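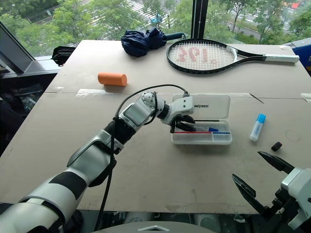
The pencil box, on the table by the big window.

The Letter Table

Noemí Becerra had never meant to write other people's letters. She had meant to buy a box of wood screws for the gate, and she was standing at the counter of Fahmy Hardware with the screws in one hand and her purse in the other when the woman ahead of her pushed a form across to the clerk and asked whether he would mind filling it in, as she had left her glasses at home. The clerk was young and blushed easily, and he had a line of customers going back to the paint. So Noemí said she would do it, and the two of them went and leaned on a stack of potting soil and got it done, and by the end of it Noemí knew the woman's maiden name, her blood type, and the reason she no longer spoke to her cousin in the next county.

That was in January, when Terkville is at its grayest and people will talk to anyone in a warm building. The following week the woman came back with a second form, and with her a neighbor who wanted to complain to the gas company and could not find a way to begin that didn't have a curse word in it. By the end of the winter there was a table at the back of the store, past the hinges, and a chair on either side of it, and Noemí sat there on two afternoons a week with a pad of lined paper and a good pen. She charged 50 cents a letter. She hadn't wanted to charge at all, but people kept bringing her eggs, and she lived alone and could only eat so many eggs.

She had worked for the school district for most of her life, in the office with the frosted door, and she knew how to write to people who did not want to hear from you. You began politely and you put the date in the corner. You said what had happened in the order it had happened. You asked for one thing. It was surprising how many people wanted to ask for six things, and she would let them say all six aloud, nodding and writing nothing, until they had tired themselves out and the one thing was left sitting there by itself.

She had rules. She wouldn't write anything she knew to be a lie, though she would leave things out if asked nicely. She wouldn't write to anyone's employer behind their back. And she wouldn't write love letters, which was a rule she had made early on, after a man who repaired boilers had asked her for one and she had lain awake over it, trying to decide what a man who repaired boilers would say about somebody's hair.

It was the love letter rule that gave her trouble with Mr. Jodon.

Everybody in town knew Jodon's, the bakery, and everybody knew Mr. Jodon as the large floury shape behind the glass, but he was one of those people you have seen every day for years without once seeing their feet. So when he came down the aisle past the hinges in ordinary brown shoes and an overcoat, it took Noemí a moment to place him. He put a paper bag on the table. It was warm on the bottom and it smelled of caraway.

"I understand it's 50 cents," he said, "but I thought I'd bring a loaf as well."

"You didn't need to do that."

"No, but then I'd have had nothing to carry."

He sat down and looked at the pen. He said that he wanted to write to a woman named Lasolska, and that he did not know whether she was alive.

Noemí put the cap back on the pen. She had learned to do that when something was going to take a while.

It was a long story and he told it backward, the way people do when the beginning is the part they mind about. He told her about the bakery first, and how he had bought the second oven, and then how he had bought the first, and then about the year before he had any ovens, when he had come to Terkville on the bus with a suitcase and his uncle's coat. There had been a boarding house then, on the street behind the feed store. It was gone now and there was a place there that did tires. Miss Lasolska had been the other boarder on the top floor. She gave piano lessons in people's houses and had no piano of her own, and in the evenings she practiced on the edge of the dining table, with the sheet music propped against the sugar bowl, not making a sound.

"I used to sit across from her and do my accounts," he said. "I had no accounts. I had a notebook, and I wrote numbers in it so I'd have a reason to sit there."

"And did she know?"

"She corrected my addition once."

Noemí laughed, and then was sorry, and then saw that he was laughing too, with his big hands folded on the table like two loaves set out to rise.

What had happened was not very much. She had lent him 200 dollars. She had come down one evening with it in an envelope and said it was for the oven, and that he could pay it back whenever he liked, and that she was going to her sister's on the coast and would send the address. He had been so taken up with the money, he said, with the actual fact of it, that he had thanked her for the loan for a quarter of an hour and never asked her to stay. And the address had come, on a postcard with a lighthouse. And he had meant to write when he had all the money together, so as not to write with only some of it, and when he had it all together he had thought he ought to add something for the wait, and after that he had been ashamed, and there is no end to how long a person can be ashamed if he gets up at four every morning and has bread to see to.

"So it's a business letter," said Noemí.

"Yes," said Mr. Jodon, very gratefully. "It's a business letter."
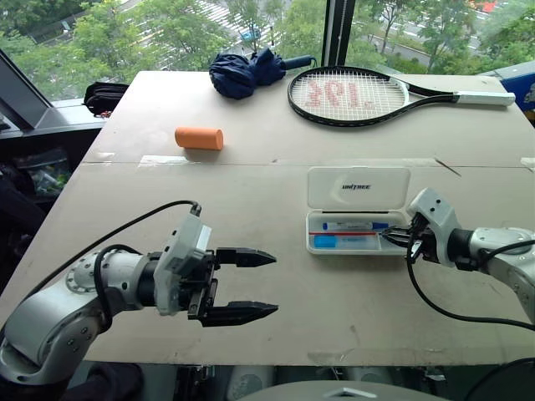

Scuffs and little pieces of tape on the tabletop.

They worked on it all that afternoon. The clerk came by and sorted washers nearby for much longer than the washers needed. Noemí wrote the date in the corner, 13th May, in the old-fashioned way she had been taught by the nuns, and then "Dear Miss Lasolska," and then they stopped, as Mr. Jodon thought she might well be Mrs. Somebody, and he didn't want to seem to be assuming she wasn't. Noemí said that a person is generally pleased to be called by the name she had when you knew her. He thought about that and let it stand.

She wrote that he was enclosing a check for the amount of the loan, with thanks. She wrote that the oven had been a good one and had lasted. She read it back to him in her frosted-door voice, and it was a perfectly sound letter, and both of them looked at it with the same small disappointment.

"It's a bit short," he said.

"Business letters are."

"Could you put in about the rye?"

So she put in about the rye, which had been Miss Lasolska's favorite, and which he had not been able to make properly then and could now. And that led to the caraway, and where he got it, and the caraway led to the winter the pipes froze and the whole street came and stood in the bakery to keep warm, and she put that in too, though it wasn't business by any rule she knew. He talked looking at the paint cards. She wrote quickly and did not look up much herself. At one point he said, "I've still got the notebook," and then right away, "Don't put that," and she lifted the pen and waited, for she had said she would leave things out if asked nicely. The wall clock over the key machine went around a good way.

"Well," said Mr. Jodon. "You could put it at the end."

It came to four pages. She had to borrow a bigger envelope from the front of the store. When she told him he would have to sign it himself he took off his overcoat to do it, and rolled his sleeve back, and wrote his name so slowly and so well that she felt she ought to be looking at something else, and she studied the hinges.

He had the postcard in his breast pocket. The corners had gone soft as cloth. She copied the address off it exactly, though they both knew that streets get renumbered and sisters move, and she wrote the return address on the back flap in larger letters than usual.

"They'll send it back to us if she's not there," she told him.

"Yes. I'd thought of that."

"Would you want it back?"

He considered it while he did up his coat buttons. He said he thought he would, yes. He thought it was quite a nice letter. Then he put his 50 cents on the table and went off past the hinges toward the front, and she heard him stop and ask the clerk something about weather stripping, in the loud plain voice he used for calling out numbers across the glass.

Noemí walked the letter to the post office herself. It was on her way, or near enough, if you didn't mind going around by the tire place, which she did not usually do. There was a boy out front rolling a tire along with a stick, and an old dog lying in the sun, and no sign at all that anyone had ever lived there or played a dining table. She stood a little while anyhow with the envelope under her arm.

When she got home she cut the heel off the loaf and ate it standing up with too much butter. The gate was still off its hinge. The screws were in the drawer where she had put them in the winter, and there was light enough yet, so she went out and found the screwdriver in the shed and got two of them in before the mosquitoes started. While she worked she thought about the boiler man, and whether he still wanted his letter, and whether she had his number written down somewhere.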